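Week 4: How a State Funeral Gets Covered

Hi all. I'm posting my notes from today because a few of you asked, and because I talked too fast through the second half. They're close to what I said out loud, minus the coughing. If you missed class, read these first and then the two Mandari articles in the course folder.

Where we left off

Last time we looked at the plain news obituary, the kind a desk has ready years ahead. A state funeral story is a different animal. The death is already old news by then (often a week old), so your lead can't be "the former president has died." Your lead is something said or done on the day. Usually it's a line from the eulogy, and usually it's the head of state who gets quoted, which is a choice you should at least notice yourself making.

I gave you the Menbridge Courier piece as a handout. It runs 535 words. Go through it with a pencil and mark every sentence that could have been written before the service began. When I did this I was surprised how much turned gray! The biography, the route, the guest list, the history of the cathedral, all of it was sitting in a file. What's left over is the reporting.

Who gets a state funeral, anyway?

This is where the politics comes in, and it's the part I enjoy most. Rules vary a lot from country to country. In some places former heads of state get one more or less automatically. In others the government of the day decides, and then you have a story before anyone has picked a hymn. Things to ask:

Who made the decision, and when was it announced?
Did the family want it? (Families do say no, or ask for something smaller.)
Who is paying, and out of which budget?
Who was invited to speak, and who was left off the program?

That last one matters more than my students ever expect. A speaking slot is a political favor. If an old rival gets four minutes and a party ally gets twenty, put it in the story, even if it's only one flat sentence near the bottom.

Quoting a eulogy

Eulogies are written to praise. Your job is to report the praise as praise, with a name attached, and keep it out of your own voice. "She was the conscience of the nation" is fine inside quotation marks. Outside them, it's you saying it, and an editor should send it back.

Please also check the delivered speech against the text handed out beforehand. Speakers skip paragraphs. They add jokes. One of the Mandari pieces quotes a line from the advance copy that was dropped on the day, and the correction ran longer than the paragraph it fixed. I felt bad for the reporter, but I've been using it in class ever since.

Crowd numbers

Be careful here. The Rareck Gazette reported 1,425 mourners inside the hall, which sounds wonderfully exact until you find out it was the seating capacity. Say where the number comes from. If police say one thing and organizers another, give both and move on. If you're estimating by eye, write "hundreds" or "thousands" and leave it there.
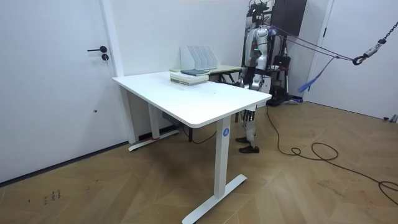
For next time

Read the second Mandari article and the chapter from the Kanagaratnam reader on public mourning. The chapter is almost 30 pages, so don't start it on the bus. I'd skim the opening on royal burials and slow down once it gets to republics, where the argument about who "owns" a dead leader really gets going.

Then write me a lead and three more paragraphs from the service transcript I've uploaded. Pick one quote only. I know there are several good ones in there, and I know it hurts, but pick one. Put your name at the top and a working headline under it.

We'll start with your leads, read aloud if you're brave, and then go on to how opposition parties behave in the week of mourning (more interesting than it sounds, I promise). Bring the Courier handout again, with your pencil marks on it.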